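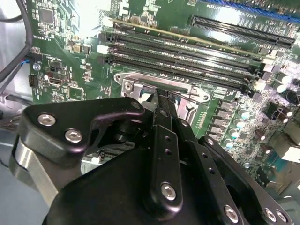
What's the best kind of wood for a first hand-carved spoon?

Green birch, cut within the last couple of weeks. It's soft while it's fresh, it holds together when it dries, and the grain is pretty forgiving if your knife wanders.

OK so that was the question I got most after my last spoon post, so let's do a whole thread! I've been carving since May and I'm completely hooked.

1/ You need two knives. One straight, one hooked. That's the kit. Add a small hatchet later if you want to start from a log, but plenty of people buy blanks already roughed out and have a great time.

2/ My first spoon was a disaster and I love it. The bowl is so thick it won't fit in anyone's mouth (my sister tried). It lives in the flour bin now and does a fine job as a scoop.

3/ Keep your blank in a plastic bag in the fridge between sessions. Freezer works too. Mine is next to the peas. If it dries out too fast it cracks at the ends, and you will say a bad word.

4/ Learn the thumb pull before anything else — slow, short strokes, with your thumb tucked well below where the blade will stop. Mirjam Kuster made our class do it on scrap sticks for a whole hour and I grumbled, and now I use it on every single spoon.

5/ Strop more than you think. I do 10 passes a side every time I pick the knife up. A dull hook knife chatters and leaves those little ridges in the bowl that take forever to clean up.

6/ Sandpaper or no sandpaper? People have FEELINGS about this. I like a knife finish on the handle because it's so nice to hold, and I sand the bowl a bit. Do what makes you happy.

7/ If you do sand, wait till it's fully dry. I went in early on spoon number three and got fuzz everywhere.

8/ For oil I use raw linseed, wiped on thin, left on a windowsill for a few weeks. Walnut oil smells nicer, but I give a lot of spoons away and don't want to worry about nut allergies.

9/ Cherry is my new favorite, by the way. Lucienne Langlois dropped off a branch from her pruning and the color is unreal, all pink and orange streaks. Harder than birch, so maybe save it for your fifth or sixth go.

10/ Carving night at the Flornbridge library is back this fall!! Bring a blank if you've got one, there's a box of birch if you don't. Cut-resistant glove for your holding hand, please.

11/ Show me your wonky first spoons in the replies, I want to see all of them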